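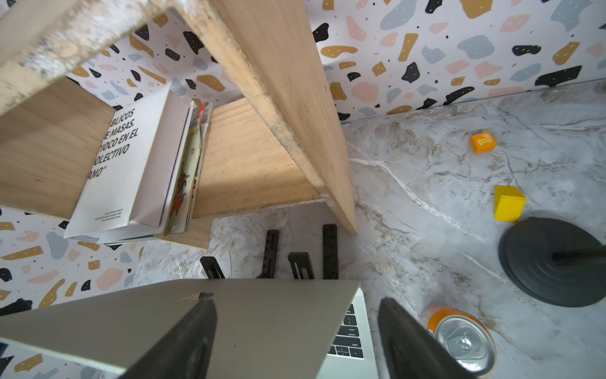
I want to sort my books at home and I can't decide the method. Until now they were placed by size, and I lose time every evening looking for one title. Half of them are in Spanish, from my studies, and the other half in English and Croatian. My biggest trouble is the thick ones, like the white one with the big black capital letters standing on the lower board, because the subject fits two or three groups. Should I sort by language first, or by subject first?

Posted by Zdenka Lazarević, 01/04/2024
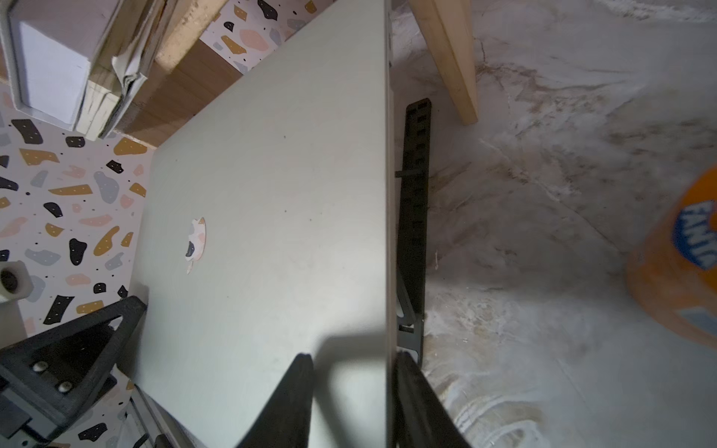 I should add that I don't want to buy a program for it. A simple list is enough for me, and I own less than 3000 books, so it is not a library.

Oi-ling Mak answered:

By language first, if you read each language for a different purpose. I did subject first and after 10 months I moved everything again. Inside each language make few groups, four at most, and then go by family name of the author. A book that fits two groups goes where you would look for it when you are tired — this is my only rule.

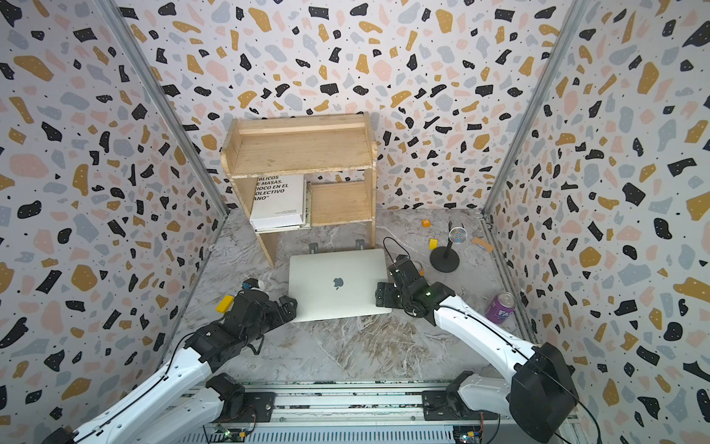 For the list I use a spreadsheet with title, author, language and shelf. I typed 15 books each evening and it was not painful.

Mirjana Halilović answered:

By color looks nicest. I did it in one afternoon.

Nataša Grgić answered:

I agree with Oi-ling about the language. Leave some free space at the end of every shelf, or one new book will make you move all the others. 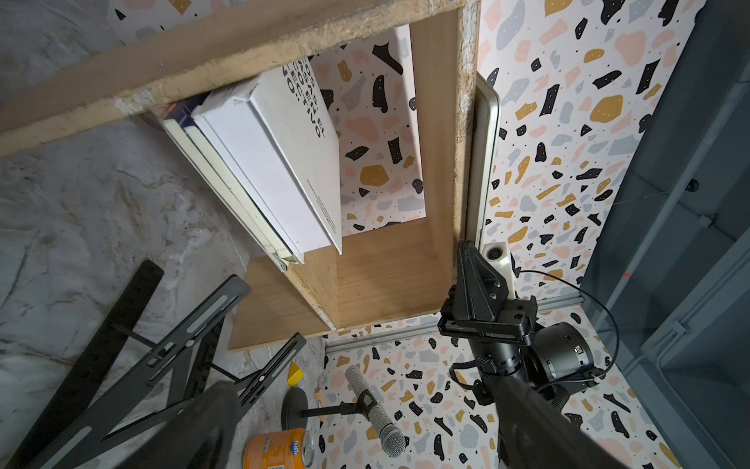
And what to do with books which have two languages inside?

Put them with the language you are weaker in. I keep my dictionaries there also.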